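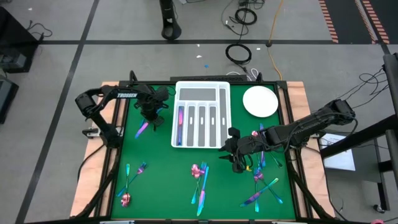 Tatu Ondieki lights up when you ask about fingertips. "People want to talk about arms," he says. "I could talk about the last inch all day!"

He has been comparing 2 sets of gripper fingers since February, one from Sinoson and one from Kamar, and flatware is his favorite test. A fork on a flat table is thin, shiny and hard to get under, and when it lies across another fork it gets even better (his word).

"The Kamar pads are softer, so they forgive you when you come in crooked," he says. "The Sinoson ones are stiff, and for a knife lying flat I love them. You feel it right through the controls."

He logged 700 picks with each set before he let himself pick a favorite, and wants to reach 2000. So far he leans toward Kamar for spoons and keeps changing his mind about forks.

Does he get tired of it? "No! Yesterday I got a knife into its slot on the first try and I called my sister." Next he wants to try the same pads on plates.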